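Pandstead Newsletter

Garden ponds and water: opening up after winter

March 21, 2020

The main job for members this month is getting ponds and water features going again. We have had several letters on the subject since the last issue, most of them from people who took on a garden with a pond already in it, so this item starts from the beginning. Those who have kept ponds for years can skip to the part on pumps.

Start with the leaves. Whatever fell in during autumn is now lying on the bottom as black sludge, and in a mild spell it rots and uses up the oxygen in the water. Take it out with a long-handled net, a little at a time, over a week or two. Leave the sludge in a heap at the side of the pond for a night so that anything living in it can crawl back. Don't try to get the bottom clean. A thin layer of silt is normal and plenty of creatures spend the winter in it.

If there is frogspawn, stop netting at that end and leave it alone until the tadpoles are swimming freely. Please don't move spawn from one pond to another, even to a neighbour's. It spreads disease and unwanted plants.

Draining the whole pond is seldom needed. If it has to be done for a leak, wait until late summer or early autumn. Keep as much of the old water as you can in clean bins or water butts and put it back at the end. A pond filled wholly from the tap will turn green in a fortnight, and tap water needs to stand or be treated before fish go into it.

Topping up is a different matter. Rainwater from a butt is best. If you only have the hose, add a few inches at a time, in the evening.

Plants next. Cut back the dead stems of rushes and irises to just above the water line, but not below it, or the stems fill with water and rot. Water lilies can be lifted and divided from now until the end of May. Use a sharp knife, keep the pieces with a strong growing tip, and replant in aquatic compost with a layer of gravel on top. Ordinary potting compost has too much feed in it and will give you blanket weed all summer. Stand the basket on bricks at first and lower it as the leaves grow.

Marginal plants in baskets often get left too long. If the roots are coming out of the sides in a thick mat, split the plant in two and give half away. We usually have a table for spare plants at the spring meeting. The meeting is off, so please hold on to anything you have potted up and we will arrange something later in the year.

On pumps, several of you asked which size to buy. For a fountain or a small waterfall the pump is worked out from the height the water has to climb and the width of the spill. For a filter, the usual rule is that the whole volume of the pond should pass through once every two hours, or every hour if you keep koi. To find the volume in litres, multiply length by width by average depth, all in metres, and then by 1,000. An irregular pond will come out a bit less than the sum says.

The two makes members mention most are Tsuji and Rotari. The Tsuji pumps have a bigger strainer cage and clog less in a leafy garden. The Rotari ones are quieter and come with 7 metres of cable, which in most gardens will not reach the house, so allow for a proper outdoor socket. Have that fitted by a qualified electrician and protected by an RCD.

Before you switch on a pump that has been stored since autumn, take off the front cover and lift out the impeller. Wash it in a bucket of pond water with an old toothbrush, check that it spins freely, and look at the cable along its full length for nicks. A pump that hums but moves no water nearly always has a stone or a bit of limescale behind the impeller. Soak it overnight in white vinegar and try again before you spend any money.

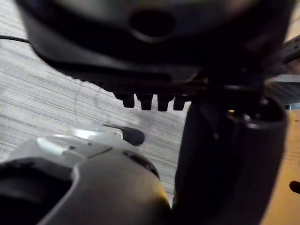
Siham Chidiac writes that she left her pump running all winter and lost nothing by it, except that she lifted it off the bottom and set it on a shelf near the surface in November. Her pond is deep, and she wanted the warmer water at the bottom left undisturbed for the fish. She turns the waterfall off and lets the pump move the water gently. She also says to clean the filter foam in stages, half one week and half the next, and never under the tap.

We would agree with all of that for a pond with fish. In a wildlife pond with no filter the pump can stay in the shed until April.

Feeding can start again when the water stays above ten degrees for a week. Use a wheatgerm food at first, in small amounts, and take out whatever has not been eaten after five minutes. A floating thermometer costs very little and is a better guide than the weather.

Liners should be looked at now, before the plants hide the edges. Most of the leaks we hear about are at the rim, where the liner has slipped or the soil has sunk behind it and water is running out over a low spot. Lay a plank across with a spirit level on it and check all the way round. If the level drops only when the waterfall is on, the leak is in the waterfall. If it drops all the time, let it fall until it stops by itself and search along that line. Patches need a clean, dry surface and a day to set.

For those thinking of a new liner, Zesusport has sent us prices for butyl cut to size. A piece for a medium pond comes to £200, with the underlay at £95 on top. We have not tried their material and would be glad to hear from anyone who has. To work out the size, take the length plus twice the depth, and the width plus twice the depth, then add half a metre each way for the overlap. Order after you have dug the hole. It always ends up larger than the drawing.

One question came up about cost over the year. A member with a koi pond kept a note of everything, including electricity, food, a new UV bulb and one vet's visit, and it came to £879. That is at the high end. A small pond with a few goldfish and a low-wattage pump should cost a fraction of it, and a wildlife pond costs next to nothing after the first year.

Last, safety. If children visit the garden, fit a rigid grid just under or over the water, fixed at the edges so that it can't tip. Netting sags and is no use for this. Leave a rough plank or a pile of stones at one side as a way out for hedgehogs.

The open gardens weekend in July is still in the diary for now. We will confirm either way in the June issue. Articles and letters by email only until further notice, please.

Comments (4)

Marshside
Is barley straw worth bothering with? I put a bale in last year in May and the water was still green in August.

Pondweed Pat
May is too late, it needs to go in now and it takes a couple of months to start working. Also a whole bale is far too much unless you have a lake. A small net bag is enough.

D.
The bit about the rim is right. I drained half of mine looking for a hole and it was a low corner behind the rockery. Two afternoons wasted.

Marshside
Thanks Pat. Will get a bag in this weekend. Does anybody have a spare marsh marigold they could leave at the gate?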